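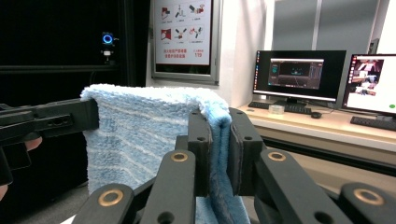

Ticket 336
Subject: Right hand-held gripper does not close fully on thick towel, width reading stops early
Opened by: Oluwaseun Oyewole
Assigned to: Chukwuemeka Shehu
Component: Hand-held grippers, linkage and width tracking
Opened: October 2021
Status: Closed, fix applied to both units

Summary

We are comparing two sets of jaw pads on the hand-held grippers before choosing one for the cloth tasks. Set A is the Otley pad, flat rubber face. Set B is the Emitz pad, ribbed face. With Set A, the right gripper reports a steady width on thin cloth but jumps between two values when it holds a doubled section of plush towel. The left gripper, same pads, same firmware, does not do this.

Steps to reproduce

1. Start the Uzor controller and wait for both grippers to report ready.
2. Zero both grippers with the pads closed and nothing between them.
3. Pinch the top edge of the striped blue towel with the left gripper.
4. Fold a section of the towel double and close the right gripper on it, pads upright.
5. Hold still and watch the width trace.

Expected: a flat trace once the pile has compressed.
Result: the trace settles, then steps up and down by 2 mm for as long as the grip is held. Log attached, 400 samples, 57 of them outside tolerance.

Comment, Oluwaseun Oyewole

Repeated with a cotton dishcloth and with a single layer of the same towel. No fault on either. The step only shows up on the doubled section, where the pile pushes back hard enough to load the linkage. Swapped the USB cables left to right and the fault stayed with the right gripper, so I am ruling out the port and the cable.

Comment, Chukwuemeka Shehu

Please rule out the tag tracking too. Width is computed from the pad markers, and a towel that bulges past the pads can cover part of a marker. Run it again with the fold lower between the pads and save the raw marker detections.

Comment, Oluwaseun Oyewole

Done. Markers are detected in every sample, including the bad ones. The detected position really does move, so the pad is moving. I also tried the Emitz pads on the right gripper. Same step, slightly smaller. Pad material is not the cause, though it does change the size of the error.

Comment, Chukwuemeka Shehu

Then it is mechanical. Take the pads off and check each finger link for side play at the brass bushings. Hold the base still and rock the link by hand. There should be no movement you can feel.

Comment, Oluwaseun Oyewole

Found it. One bushing on the right gripper turns in its hole when the link is rocked. The others are tight. The hole measures oversize, and the print log shows that link came from the June batch, which was made before we changed the hole compensation. All links on the left gripper are from the later batch.

Fix

Replaced the link with one from the later batch and pressed in a new bushing. Tightened the pivot screw until the link dragged, then backed it off a quarter turn. Zeroed again with the pads closed. Do not reuse the old zero file after a link swap — the offset changes and the controller will not warn you.

Verification

Ran the steps above with the Otley pads, then with the Emitz pads. No samples out of tolerance with either set. The Emitz pads needed less squeeze on the folded towel, but they caught loops in the pile on release in two of the runs. The Otley pads released clean every time. I have put both sets of traces in the comparison folder under Gristetti, which is where the earlier pad results already are.

Comment, Chukwuemeka Shehu

Traces look fine. I checked the left gripper as well and retightened one pivot screw, no parts changed. Please pull the remaining June links out of the spares drawer and mark the bag as scrap. Pad choice stays open on the comparison ticket, and results recorded on the right gripper before the link swap should be left out of it.

Comment, Oluwaseun Oyewole

June links pulled and bagged. Earlier right-hand runs are flagged in the results sheet. Closing.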